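Home | Reviews | Classroom | Lab Equipment | Archive | Contact

Morine Statics Bench Kit: Review After One Semester

Posted in April by the Lab Equipment desk

I teach the introductory statics course to second-year students, and for years my demonstrations came out of a cardboard box of rulers, string, clothespins and fishing weights. Last fall the department agreed to buy one Morine bench kit so I could stop doing that. It has now been through a full semester with three sections, and I have enough notes to say what it does well and where it falls short.

The kit costs $375 without shipping. It comes in two trays that stack inside a hard case with a handle. The top tray has the members, pins and brackets. The bottom tray has the hanging masses, the cord, two pulleys, a protractor plate and three spring scales. According to the packing list there are 34 pieces. Mine arrived complete, apart from one thumbscrew that had worked its way under the foam liner.

What you can build with it

The members are flat bars with holes at regular spacing. You join them with shouldered pins that go through by hand and are held by a clip. With those and the brackets I have set up a simple beam on two supports, a cantilever, a three-hinged arch, an A-frame, a small crane with a cable, and two sizes of triangular truss. The manual shows twelve setups. About half of them are worth class time, and the others are minor changes to the same beam.

The A-frame is the one I use most. Students tend to draw the horizontal bar as if it carried load only along its length, and then hang a weight from the middle of it. When they can push on the bar with a finger and watch it bend, the mistake is easier to talk about. I take the frame apart at the pins, hand one member to each group, and ask for a free body diagram of only the piece they are holding. That takes most of ten minutes with a class that hasn't seen it before.

The crane works nearly as well. The cable can be moved to any hole on the boom, so you can show the tension going up as the attachment point gets closer to the pivot. One of the spring scales goes in line with the cable and you read the tension straight off it.

Accuracy

I checked the kit against hand calculations for four of the setups. For the beam on two supports, the scale readings came within 3 percent of the computed reactions, and I am happy with that for a demonstration. The crane was a little worse. Most of the error there comes from the pulley, which has noticeable drag, and from reading the angle off the protractor plate. The plate is marked every two degrees and the cord is thick enough to cover one of the marks.

The truss setups are where the kit is weakest. There is one member with a built-in force gauge, and the manual tells you to swap it into each position in turn. Each swap means unclipping two pins with the load off, moving the gauge, and loading the truss again. It also weighs more than a plain bar, so the truss sags slightly differently depending on where you put it. With light loads this shows up in the readings. I ended up using only the heaviest mass for truss work and telling the students to subtract the unloaded reading first.
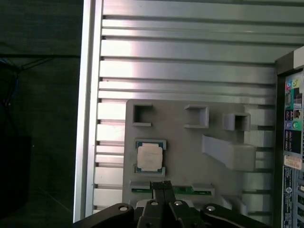
Mounting is the next thing to consider before ordering. The kit includes two table clamps, and they open far enough for a normal desk. They would not fit the thick benches in our lab. I bought a separate upright and a base plate from Vutusgate, which brought the total up, and drilled two holes in the base plate to match the brackets. After that everything stayed put. If your benches are thick or have a rounded front edge, measure them first. The clamp opening is given on the last page of the manual but not on the ordering page.

Durability

After a semester of being handled by students, the bars are all straight and the holes haven't worn. The printing on the masses has started to rub off. Two of the pin clips have lost their spring and fall out if the setup gets bumped. Replacement clips are sold in bags, which are cheap, though the shipping cost more than the bag did. I would order a bag along with the kit.

The cord frays at the ends. I cut it back and put a drop of glue on each end, and it has held since then. Braided fishing line works too and is thinner against the protractor.

The case is good. The foam is cut to the shape of each part, so you can see at a glance when something is missing at the end of class. I wish the small parts had a lidded compartment. They sit in an open pocket, and if the case is carried on its side the pins end up in the other tray.

The manual

It is a stapled booklet, and it assumes that you already know the material. For an instructor that is fine. The drawings are clear and each setup has a parts list next to it. The worked solutions are in the back. I found one error, in the three-hinged arch, where the horizontal reaction at the right support has the wrong sign compared with the diagram. The numbers are otherwise correct. All of the problems use metric units, so if you teach in pounds and feet you will be rewriting them.

There are student worksheets in the back that you are allowed to copy. I used them for the first two weeks and then went back to my own. Theirs give the student the free body diagram already drawn, with blanks for the numbers, and drawing it is the part my students need to practice.

Compared with the alternatives

I have used two other kits, one at a previous job and one on loan. The El Sherbiny set is bigger and sturdier, with a wall-mounted board that the whole back row can see. At more than $3,000 it was out of the question for us. It is the better choice for a large lecture hall, and its load cells read out to a display, so nobody has to squint at a spring scale. It also takes a good while to set up and can't be carried to another building.

The Bela kit costs less than the Morine and is made mostly of plastic. I would use it for high school physics, where the loads are small and the point is to get the idea across. The pins are a loose fit, and any frame with more than three members wobbles enough to change shape under load. It does come with a nicer set of color-coded members, which makes it easier to say "the green one" from across the room. I put colored tape on the Morine bars to get the same effect.

Visibility

A kit this size is fine for some twenty students if they stand close. In my largest section the people at the back could see the overall shape but not the pins or the scale. I solved that by building the setup before class and letting groups come up in turns while the rest worked on a problem. It slows the class down a bit. Two kits would be better for a section that size, and I have asked for a second one in next year's budget.

Setup time

Once you know the parts, the beam takes two minutes and the A-frame takes five. The truss takes longer, more like fifteen with the gauge member, and I wouldn't try to build it in front of a class. Teardown is quick for all of them. I leave the A-frame assembled on a shelf in my office during the weeks when we need it.

Should you buy it?

For a statics course with sections of ordinary size, I would buy it again. The frame and crane setups alone have earned the price. If trusses are the main thing you want to show, look for a kit with gauges in several members, or plan on borrowing one. Add a bag of clips to the order, and check the clamp opening against your bench before you send it in.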